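Forum des copropriétaires - Résidence Hellavau
Rubrique : Eau et charges communes
Sujet : Remplacement des mécanismes de chasse d'eau

Covier
Posté en mai, 9 h 46
Madame, Monsieur,
Le relevé du bâtiment B fait apparaître une hausse de 20 % de la consommation d'eau froide. Je propose d'inscrire à l'ordre du jour le remplacement groupé des mécanismes de chasse. L'entreprise Vaněk consent une remise de 10 % à partir de 46 logements.

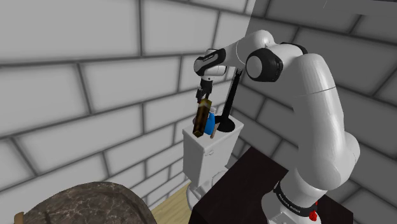

Réservoir de WC blanc, vue de synthèse.

Tover
Je ne puis souscrire à cette proposition. Les équipements sanitaires sont des parties privatives et l'assemblée n'a pas à en imposer le remplacement. Il conviendrait d'abord de vérifier la colonne montante, qui a presque 46 ans.

Matúš Šimek
Le règlement donne raison à Tover sur le caractère privatif. Une commande groupée reste toutefois possible sur la base du volontariat - chaque copropriétaire réglant sa part directement à l'entreprise.

Covier
Je prends acte de cette précision et modifierai le projet de résolution en ce sens. Je maintiens néanmoins que la colonne n'est pas en cause.

Tover
Je demande donc communication des relevés de nuit avant l'assemblée.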